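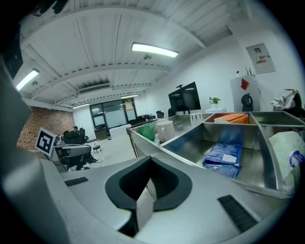

Getting the science cupboard through to the summer

By May the science cupboard at any primary school looks like the inside of a handbag. There will be one magnet (there were twenty in September), a bag of sand with a hole in it, and a jam jar that last year's Year 5 labelled DO NOT OPEN. I have looked after ours at Wallska Juniors for longer than I meant to, and these are the tips I give to whoever is foolish enough to ask.

Rocks and fossils

Wash them in plain water with an old toothbrush. No washing-up liquid on chalk or anything crumbly, and no vinegar anywhere near the limestone unless dissolving it is the lesson. Dry them on newspaper overnight. The radiator is quicker and will also give you two small ammonites where you had one large one.

Number each rock with a dab of white correction fluid and a fine pen, then a coat of clear nail varnish over the top. Sticky labels come off in small hands within the hour. Keep the list of numbers somewhere other than the box with the rocks in. Ours went missing in that box for two terms, and for all that time number 29 was "the brown one".

Egg boxes are good for small specimens. Ask the parents for six and you will get 160, so ask once and then hide.

Magnets

Store bar magnets in pairs, opposite poles together, with a bit of card between them and the keepers across the ends. Put each magnet in a sandwich bag before it goes near iron filings. You turn the bag inside out afterwards and the filings stay in it. Without the bag you will be picking them off with sticky tape until you retire.

Magnets and compasses go on different shelves. We had a whole set of compasses that pointed firmly at the staff toilet.

Batteries and bulbs

Take the batteries out of everything on the last day of term. Everything includes the talking globe. If one has leaked, put gloves on, dab the white crust with a cotton bud and a drop of vinegar, and let the holder dry properly before you try a new one. The ones Elikem Alhassan calls "probably fine" go in a tub marked PROBABLY FINE, and get tested before a lesson instead of during it.

Crocodile clips tangle if you so much as look at them. Hang them over a trouser hanger.

Hand lenses

Warm water, a little soap, a soft cloth. Paper towels scratch. Thread a loop of wool through each handle and count them out and in, out loud, with the children joining in. Aba Laryea does this in the voice of an airport announcement and has not lost a lens since.

Seeds

Paper envelopes, in a tin, somewhere cool. Write the year on. To test an old packet of cress, put ten seeds on damp kitchen paper and look again on day four. If fewer than half have sprouted, buy new, or you will have thirty children watching a wet tissue for a fortnight and drawing it weekly.

The jar

Leave it. Benedicta opened it one Saturday and we had to borrow the infants' hall until the Tuesday.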